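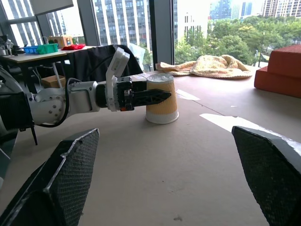
Chapter 4
Cups, Tubs, and Other Round Things

Before you reach for the ruler, take a slow walk through your own kitchen, opening every cupboard as you go, and notice how many of the things we eat and drink from are round! In this chapter we'll measure a good many of them, beginning with the humble paper cup, which is wider at one end than the other and so makes a friendlier puzzle than you might expect. Turn one over and trace both ends on paper.

Later on we'll come to containers with something thick inside, where the surface has folds and little peaks and you'll have to decide for yourself where "full" really is.
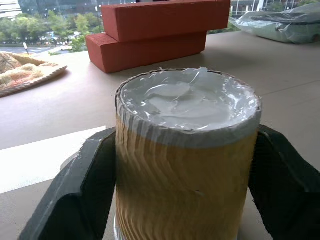

4.1 Measuring Across the Rim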